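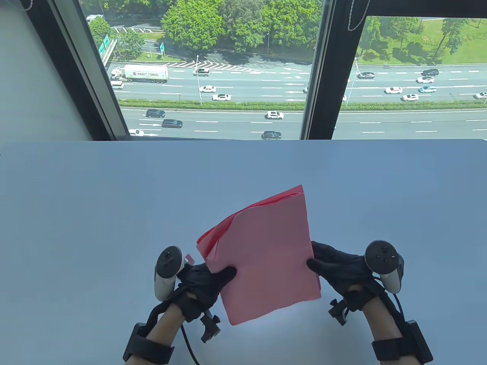 榎並佐和

第5章　紙の折り

学習の目標
紙の目と折りの関係を理解し、折りの方向を正しく指定できるようになること。
折り目において紙の内部に生じる変化を、繊維と塗工層の両面から説明できるようになること。
折丁の構成を理解し、面付けに関する次章の学習に備えること。

本章で用いる主な用語
紙の目、縦目、横目、筋押し、折丁、袋、背割れ、クリープ、平行折り、直角折り

5.1　製本工程における折りの位置

印刷を終えた枚葉紙は、断裁、折り、丁合、綴じ、仕上げ断裁の順に加工され、冊子となる。前章で扱った断裁は、紙を寸法どおりに切り分ける作業であり、良否は定規を当てればおおむね判定できた。折りの良否はこれほど単純に判定できない。折り上がりの寸法が指示書のとおりであっても、折り目の内側に皺が寄っていたり、塗工層に細かな割れが生じていたりすれば、綴じの工程で不具合が現れ、場合によっては納品後に利用者の手元で頁が外れることになる。

折りの工程で生じた誤差は、後の工程に持ち越される。折丁の天がわずかに傾いていれば、丁合の後で束を揃えたときに段差が生じ、その段差を消そうとして仕上げ断裁の量を増やせば、版面の余白が左右で異なる本ができあがる。製本に従事する者が折りを重視するのは、こうした連鎖をよく知っているためである。

折りの作業は、手によるものと機械によるものとに大別される。商業印刷物の大部分は折り機で処理されるが、少部数の特装本、試作、色紙を用いた見返しなどでは、現在も手折りが広く行われている。本章の前半では紙そのものの性質を述べ、後半で手折りと機械折りの基本的な手順を扱う。機械の調整に関する詳細は、第三部の実習編に譲る。

5.2　紙の目

抄紙機の上で紙が形づくられるとき、水中に分散した繊維は網の進行方向に沿って並びやすい。その結果、機械で抄いた紙には繊維の配列に偏りが生じる。この偏りの方向を紙の目、または流れ目という。長方形に断裁した紙の長辺に対して目が平行であるものを縦目、短辺に対して平行であるものを横目と呼ぶ。手漉きの紙にも、簀の動かし方によって弱い方向性が認められることがあるが、一般に機械抄きの紙ほど顕著ではない。

紙の目は、次の三つの性質に関係する。

第一は剛さである。紙は目に平行な軸のまわりに曲げるときは容易に曲がり、目に直交する軸のまわりに曲げるときは強い抵抗を示す。折り目を目と平行に入れると線が鋭く通り、目と直交させると折り目が荒れやすいのは、この差による。

第二は伸縮である。繊維は吸湿すると主として太さの方向に膨らむため、紙は目と直交する方向に大きく伸び縮みする。本文用紙の目が背と直交している本では、湿度の変化によって背の付近に波打ちが生じ、開きも悪くなる。書籍の本文は背と平行に目を通すという原則は、第一の性質と第二の性質の双方から導かれる。

第三は裂けやすさである。紙は目に沿って裂くとほぼ直線に裂け、目に逆らって裂くと裂け口が蛇行する。検査のために見本の一部を裂いて目を確認する方法は、この性質を利用したものである。

目の確認方法
製品を傷めずに目を調べるには、紙を縦横それぞれの方向に軽くたわませ、手に伝わる抵抗を比べる。抵抗の小さいほうの曲げの軸が、目の方向である。薄い紙で差がわかりにくい場合は、紙片を水で湿らせると、目と平行な軸を中心に丸まる。端を爪でしごき、波の出方を比べる方法もある。目と平行な縁では波が現れず、目と直交する縁では細かな波が残る。ただし、しごいた縁は製品として使用できない。

Majumder紙業の包装紙には、包みの札に寸法とともに目の方向を示す矢印が印刷されている。一方、文具として小売りされる色紙には目の表示がないものが多い。同一の銘柄であっても、取り都合によって色ごとに目が異なることがあるので、複数の色を一冊に用いるときは、色ごとに確認しなければならない。

5.3　折り目に生じる変化

一枚の紙を折ると、外側の面には引張りの力が、内側の面には圧縮の力がかかる。両者の間には、伸びも縮みもしない面があると考えてよい。紙が薄いうちは外側の伸びがわずかであるため、折り目は損なわれない。厚い紙では、外側の繊維が伸びの限度を超えて切断され、内側では押し出された繊維が盛り上がって皺となる。

塗工紙の場合は、これに塗工層の割れが加わる。塗工層は顔料と接着剤から成り、繊維の層に比べて伸びに乏しい。折り目に沿って白い線が現れる現象を背割れといい、濃色を全面に印刷した表紙ではとくに目立つ。表面加工としてフィルムを貼る方法は背割れの軽減に有効であるが、フィルムと紙の伸縮が異なるため、表紙が反る原因にもなる。加工の採否は、用途と保存の環境を考慮して定める。

染色された紙にも注意を要する点がある。原料の段階で染めた紙は、層の内部まで同じ染料が行き渡っており、折り目が多少荒れても地の色が露出しにくい。抄いた後に表面のみを着色した紙では、折り目で下の白い層が見えることがある。見返しや帯に色紙を用いる場合は、発注の前に試し折りを行い、折り目の色を確認することが望ましい。

厚い紙や塗工紙を折るときは、あらかじめ折り線に沿って溝をつける。これを筋押しという。筋押しは、折り線の部分の紙の層を局所的に緩め、曲がる位置を限定する処理である。溝の幅は紙の厚さに応じて定め、狭すぎれば外側が割れ、広すぎれば折り位置が安定しない。また、筋押しによって生じた盛り上がりは、折りの内側に置くのが通例である。初学者は溝の凹んだ側を内側にして折ろうとしがちであるから、実習では見本を用いて向きを確かめること。

5.4　重ね折りと誤差

紙を繰り返し折ると、枚数は折るたびに倍になる。一回折れば二枚四頁、二回折れば四枚八頁、三回折れば八枚十六頁の折丁が得られる。四回折りも理論上は可能であるが、内側に包まれた紙の逃げ場がなく、折り目の角に斜めの皺が出やすい。このため、書籍の本文では三回折りの十六頁を標準とし、薄い用紙に限って四回折りを採用する印刷所が多い。

重ね折りでは、閉じた袋の中に空気が残る。空気の抜け道がないまま次の折りに移ると、袋が膨らみ、上下の層がずれる。折り機にはミシン目を入れる装置が備えられており、折り線に断続的な切れ目を設けて空気を逃がす。手折りの場合は、最初の折り目の途中までをへらで切り開いておく方法がとられる。

もう一つの問題は、内側の紙が外側の紙より小口に向かって押し出されることである。この現象をクリープといい、紙が厚いほど、また重ねる枚数が多いほど大きくなる。中綴じの冊子では全頁が一つの束として折られるため影響が著しく、仕上げ断裁の後に、中央の頁ほど外側の余白が狭くなる。面付けの段階で版面の位置を頁ごとに少しずつずらし、あらかじめ補正する方法については、次章で計算の手順を示す。

平行折りと直角折り
すべての折り線が互いに平行である折り方を平行折りといい、案内状、路線図、折り本などに用いられる。折るごとに紙を直角に回す折り方を直角折りといい、書籍の折丁はほとんどがこれに属する。平行折りでは、すべての折り線を目と平行にとることができる。直角折りではいずれかの折り線が必ず目と直交するので、最後の折り、すなわち背となる折りを目と平行にとるよう紙取りを計画する。

巻き三つ折りにおいては、内側に入る面の幅を他の面より狭くしておく必要がある。その差は用紙の厚さと加工の精度によって異なり、折り加工を依頼する先の仕様に従う。この差を見込まずに版を作成すると、内側の面の縁が折り目に突き当たり、反り返る。

5.5　手折りの手順

手折りは、平らで広く、表面の清潔な作業台の上で行う。紙は作業の前日から室内に置き、湿度になじませておく。手の脂や汗は紙の表面に移り、時間の経過とともに染みとなることがあるため、淡色の紙や塗工紙を扱うときは手袋を着用する場合がある。指先の感覚を優先して素手で作業し、こまめに手を洗うよう定めている工房もある。いずれの方式によるかは、所属する作業場の規則に従う。

手順は次のとおりである。

1　紙の目を確認し、背になる辺を決める。
2　紙を台の縁と平行に置き、手前の角を奥の角に合わせる。印刷物では紙の角を信用せず、折りトンボを透かして合わせる。
3　合わせた角を一方の手で押さえ、他方の手の指の腹で、折り目の中央から左右へ軽く押し出す。
4　位置を確かめたうえで、へらを寝かせて折り目を締める。色の濃い紙では当て紙をして、てかりを防ぐ。
5　直角折りの場合は紙を回し、2から4までを繰り返す。

Fedthorpe製本所の作業標準では、折り上がった折丁を10部ごとに揃え、向きを交互に替えて積み、平板で押さえて一晩置くこととしている。折り目の膨らみを落ち着かせるための処理で、これを締めという。同製本所が手折りで受けるのは少部数の仕事に限られ、1,000部を超えるものは折り機に回される。

へらは、骨、象牙質に似せた樹脂、竹などで作られる。先端の丸みが均一であること、縁に欠けがないことを使用前に確認する。欠けたへらは紙に筋を残すので、目の細かい研磨紙で整えるか、交換する。

5.6　機械折りの概要

折り機には、羽根式とナイフ式がある。羽根式では、紙をローラーで平たい羽根の中へ送り込み、先端を止めに当てる。紙がたわんだ部分を別の一対のローラーがくわえ、折り目をつける。平行折りに適し、処理が速い。ナイフ式では、紙を所定の位置で止め、上から降りる刃が紙をローラーの間に押し込む。刃とはいうものの、紙を切る働きはもたない。直角折りの後半など、すでに何枚か重なった紙を折るのに適する。両者を組み合わせた機種は組合せ折り機と呼ばれる。

巻末の付表に掲げたPoso型折り機の諸元は、組合せ折り機の一例である。羽根の数、ローラーの間隔、給紙の方式について、本文の説明と対照しながら読むこと。ローラーの間隔は、その位置を通る紙の枚数に合わせて設定する。実際に使用する紙を細長く切り、折られる枚数だけ重ねて調整具に挟む方法が一般的である。

折り不良の原因は、機械よりも前の段階にあることが少なくない。断裁の直角が出ていない紙、印刷の乾燥が不十分な紙、湿度の異なる部屋から運び込んだばかりの紙は、調整を尽くしても安定して折れない。静電気を帯びた紙は給紙部で二枚重なりを起こしやすく、冬季にはとくに加湿の管理が必要となる。Hultodden研修所の実習課程では、折り機の操作に先立ち、紙の状態を点検して記録票に記入する作業を課している。記録すべき項目は、銘柄、厚さ、目の方向、断裁の直角、開包からの経過時間である。

予備課題
縦目と横目の上質紙を各一枚用意し、それぞれを三回の直角折りにする。折り上がった折丁の背、天、小口を比較し、皺の位置と程度を記録すること。次に、同じ紙の最初の折り目を途中まで切り開いてから折り直し、前の結果と比べること。記録は第6章の面付け実習で使用するため、折丁とともに保管する。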